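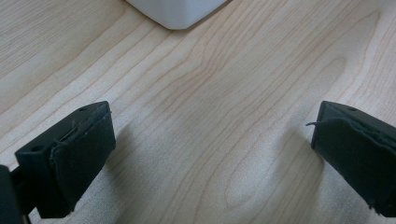

Kekeli Asamoah writes that the table is what participants remember: by the end of the second session they know where the light falls on it and which corner they prefer to work from. The remark reached us after the spring round of the Drarar Tabletop Study, and we quote it with permission as we open the call for the next one.

Call for Participants: Everyday Objects on a Wooden Table

The Arent Institute for Domestic Studies invites adults to take part in a study of how people place, move and put away ordinary household items on a tabletop. The study is carried out at our rooms in Dukska and has collected 1,019 completed sessions to date. We are seeking 100 additional participants for sessions beginning in March.

What participation involves

Each participant attends two sessions on separate days. In each session you will stand or sit at a light-colored wooden table and carry out seven short tasks. These include setting an object down at a place of your choosing, moving it nearer or farther away, and clearing the surface. Staff will read the instructions aloud before each task. No task is timed, and you may ask for an instruction to be repeated.

Who may apply

Applicants must be 18 years of age or older and able to follow spoken instructions in English. Both left-handed and right-handed participants are welcome. Applicants who use a wheelchair or need a lower table should say so on the form so that the room can be prepared. Current employees of the Institute may not apply.

Conditions

Rings, bracelets and watches are to be removed before the session; a locker is provided. Food and drinks are not permitted at the table. Participants may withdraw at any time without giving a reason. Travel costs by public transportation are repaid on presentation of the ticket.

How to apply

Application forms are available at the Asante Building reception desk, which closes at 5 p.m., and may be returned there or by mail. Please state which mornings or afternoons you are available. Applicants will be notified in writing. Those not placed in this round may ask to be kept on the list for the next.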